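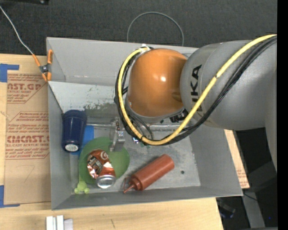

Grey bin on a light wood table: navy bottle, green plate-like piece, crushed can.

The case against the single recycling bin

Mixed collection is sold on convenience, and I accept that one bin takes less floor space than three. My objection is to what goes in it. A crushed can resting on a plate-shaped item has to be separated from it later, and a bottle has to be judged on its body and its cap.

At Clusgate we ran mixed bins for 17 weeks. Tania Dewan logged 2311 items, and most of the sorting time went on things lying on top of other things. Tape was the worst. It sticks to whatever is beside it and belongs in no stream.

I would keep cans apart at the source and leave them uncrushed, as a flattened label is slow to read. Damian Kuster disagrees and wants the volume down. His bins do need emptying less often, usually on a Saturday.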